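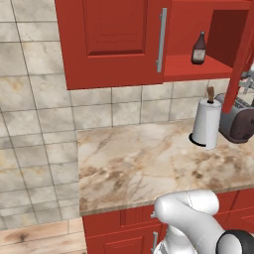
We use cookies to improve your visit. Accept Decline

Search the archive Go

Re: [kitchen-staff] arm program and prep hours

> Has anyone at the Cheung site heard what the arm does to our hours? The
> Tandik notice says cabinet and shelf work goes over to it in April. That
> is a good part of my morning.

I sat in on the simulator sessions, so I can answer part of this. Tandik is working through the fetch jobs first, in a rendered kitchen with red cabinets. Brukinex wants 600 runs of each job before anything is tried in a real kitchen. The bottle job is at 580. 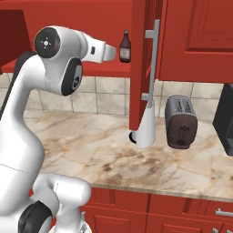 Labels and dates stay with us. So does deciding what gets thrown out. The arm moves things between shelf and counter, and the person on shift signs for it on the tablet.

On hours – the draft I saw cuts none, but it moves 3 hours a week per person from stocking to checking the arm's log. I don't love that. Checking a log is desk work and several of us took this job to stay off a desk. The Grornuria kitchen got the same draft and asked for the log work to rotate. I think we should ask for that too, in writing, before the April schedule is posted.

Send me your shift preferences off-list and I'll put them in one sheet.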